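Blog > Humeurs > Vie quotidienne

Pour en finir avec la réunion du lundi matin

Je vais me faire des amis, tiens. Cela fait 37 semaines que je n'ai plus mis les pieds dans une réunion du lundi matin, et je ne m'en porte que mieux (mes collègues aussi, je crois, mais ils sont polis). Avant, chez Flonden, on s'y retrouvait tous à neuf heures, le café à la main, pour écouter chacun raconter ce qu'il allait faire de sa semaine. Moi, à neuf heures, je ne sais pas ce que je vais faire de ma semaine. Je sais à peine où j'ai garé mon vélo !

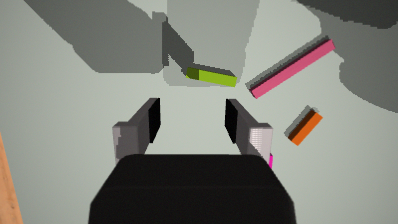 Le tour de table, ce supplice

Vous connaissez le principe : on part de la gauche et on attend son tour. Pendant que les autres parlent, on prépare sa phrase, donc on n'écoute rien. Anca Sima, avec qui j'ai partagé un bureau pendant six ans, avait fini par écrire la sienne le vendredi soir. Elle la lisait sur un bout de papier, toujours la même ou presque, et le chef hochait la tête. J'ai fait le calcul un jour de mauvaise humeur : autour de 253 heures de ma vie passées à attendre de dire « je continue sur le dossier Soltani ».

On me répond souvent que ça soude l'équipe. Bon. Moi, ce qui m'a soudée aux gens, c'est le déjeuner, les trajets en train et une panne de chauffage mémorable en septembre.
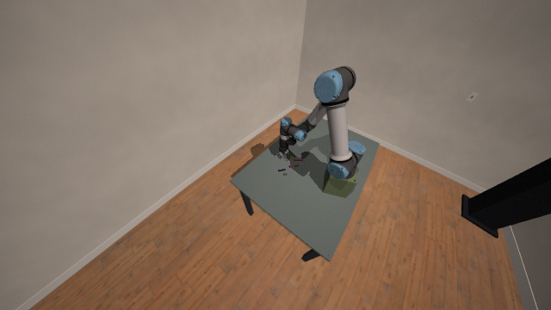
Un bras articulé gris clair aux capuchons bleu pâle, sur son socle vert olive.

Alors on met quoi à la place ? Chez nous, un message écrit, deux lignes maximum, envoyé quand on veut avant midi. Celui qui est bloqué le dit, et on s'appelle à deux ou à trois. Peninah Ogola, la plus sceptique de la bande, trouvait ça froid au début. Elle a gardé un café collectif le jeudi, sans ordre du jour, et je n'en rate pas un (il y a du gâteau, je ne suis pas de bois).

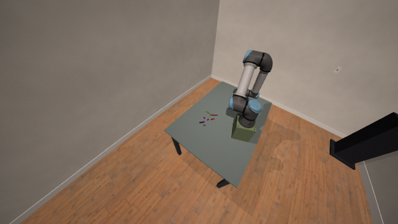
Et les nouveaux, comment font-ils pour connaître tout le monde ?
On leur donne un binôme pendant deux semaines, et ils viennent au café du jeudi. Le dernier arrivé connaissait tous les prénoms avant moi.

Je veux bien qu'on garde une vraie réunion quand il y a une vraie décision à prendre. Mais pas le lundi à neuf heures, par pitié. Mettez-la le mardi, après le déjeuner, et je viendrai même avec un stylo.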